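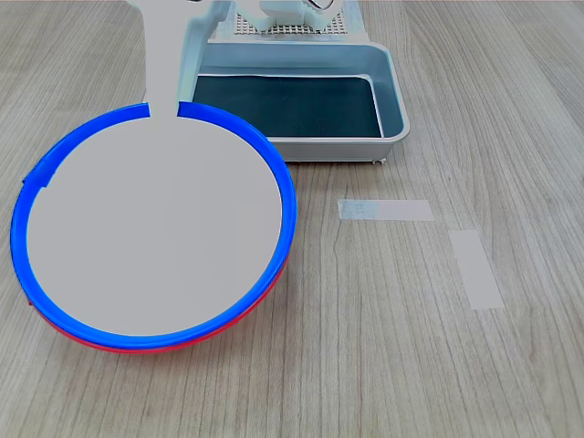

Repaired Shelter Safety Check, Forkadby Settlement, Block 3
Filled in by Iona Halliday, February round
Comments are mine unless I've put someone else's name on them

A note before the boxes. We have 461 families on the repair list and the grant only stretched to the first batch, so I know everyone is itching for me to sign these off and move along. I'm signing what I can! But a signature from me means a family sleeps under that roof tonight, so please bear with the comments where they get long. Damián, yours are mostly in section 4 (sorry).

1. GROUND AND DRAINAGE

Floor level sits above the lane: PASS
Good work by the crew here. The raised plinths look solid and I walked right around every one of them.

Drainage ditch clear and running away from the wall: FAIL
The ditch behind the end row is full of leftover rubble from the repairs. Somebody tipped it there on the way out, I'd guess. It needs to be dug out before the next heavy rain, or the water goes straight back at the houses we just fixed.

Steps and ramps firm underfoot: PASS WITH COMMENT
One ramp rocks when you stand on the left side. Packing under it should do the trick. Mrs. Ondieki (Esther) uses a walker and she's the one who showed me, with a very thorough demonstration, so that ramp goes first please.

2. WALLS AND FRAME

No new cracks wider than a pencil line: PASS WITH COMMENT
Hairlines in the new plaster, all in the usual corners. I've marked the ends in pencil so we can tell next time if they've grown. Please don't paint over my pencil!

Old damaged wall fully taken down or braced: FAIL
The family next to the water point still has half a wall from the original house standing on their boundary. It isn't part of our shelter, so it wasn't in the repair budget, and I understand how that happens. It's also leaning over the spot where the kids play. I've taped it off and asked Ximena Tovar to push for an emergency line, even if that only pays for taking it down.

Doors open outward and don't stick: PASS
One sticks a little. I fixed it with a plane and some bad language.

3. ROOF

Sheets fixed at every wave along the edges: FAIL
Same thing as last round. The edges along the windy side have fixings at every second wave, and that's not what the drawing says. I know we ran short of screws when the Arellano delivery came in light. The rest of the screws are in the store now, so there's no reason to leave it. Two people and a ladder, one morning.

Straps tied down to the frame: PASS
Tugged on all of them. My shoulders can confirm.

Stove pipe clear of timber and tarp: PASS WITH COMMENT
Clear at the roof, but in one home the family has hung a plastic sheet inside for privacy and it's too close to the pipe. We moved it together while I was there. When the next families move in, could whoever does the welcome visit mention this? It would save me a scare.

4. POWER AND LIGHT

Solar lamps working: PASS
The Fokix lamps all came on when I tried them.

Wiring covered, no bare joints: FAIL
Damián, this is you. The junction by the shared kitchen is wrapped in tape and nothing else. I had it switched off at the board and it stays off until there's a proper box on it. I know the kitchen group is annoyed with me. They can be annoyed with me and have a dark corner for a couple of evenings.

Comment from Damián Ventura: Fair. Boxes are in the Woken crate, which is still at the gate waiting for paperwork. If it isn't released by noon I'll take one off the old office wall and use that.

Reply: Perfect, do it. Leave me a note on the board when it's done and I'll come look.

5. WATER AND WASHING

2,000 liter tank level and stable: PASS
Stand is level, bolts are tight.

Tank lid on and locked: PASS WITH COMMENT
Lid on, lock missing. Maximiliano Benítez says he has a spare.

Latrine doors lock from the inside: FAIL
2 of them don't. I'd put this above the drainage and above almost everything else on this page except the leaning wall. Women here have told us plainly that they won't go after dark if the bolt is broken, and why should they? Bolts are cheap. Please, this afternoon.

6. FIRE AND GETTING OUT

Lane wide enough for a stretcher: PASS WITH COMMENT
It is if the bricks go. Stack them by the store.

Sand buckets full: PASS
Families have been topping them up themselves, thank you!

RESULT FOR BLOCK 3: NOT SIGNED OFF YET
Order of work: leaning wall, latrine bolts, kitchen junction, roof edges, ditch. Esther's ramp can be done by whoever has a free half hour.

I'll come back for a second look once Maximiliano tells me the roof is finished. Families already living in the block can stay, apart from the home under the unfinished edge, and they've agreed to sleep at the school until it's screwed down. Their blankets went over with me in the truck.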